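Progress report to the Bangash Fund
Home reading program, Triltia district
February 27, 2018

The grant paid for 1000 books, to be given to families with children under six. So far 500 have gone out, to 245 homes. That is on schedule, and I would ask the Fund not to read too much into it. Giving away free books is easy. Our proposal promised that children would be read to more often, and on that we have very little to show.

What we have is the parent survey. Most parents who sent it back say they read aloud more than they did in August. They were answering the same people who gave them the books, so I would expect them to say so.
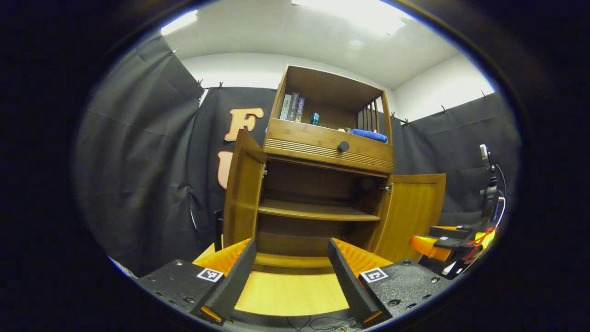 We also made 25 home visits, which told us more. Several families already owned plenty of books and were glad to have a few extra. The homes with none were harder to reach, and two of our sign-up sites, the Zument clinic and the library, mostly draw parents who read anyway.

The Dedidine reading app has been a letdown. Few families opened it after the first week, and its monthly summary counts a log-in as a reading session. I have left those figures out.

For the second half we plan to drop the app, move sign-up to the laundromat and the bus station, and ask the same short questions of families who got no books. We request no new money, only approval to shift the app budget to visits.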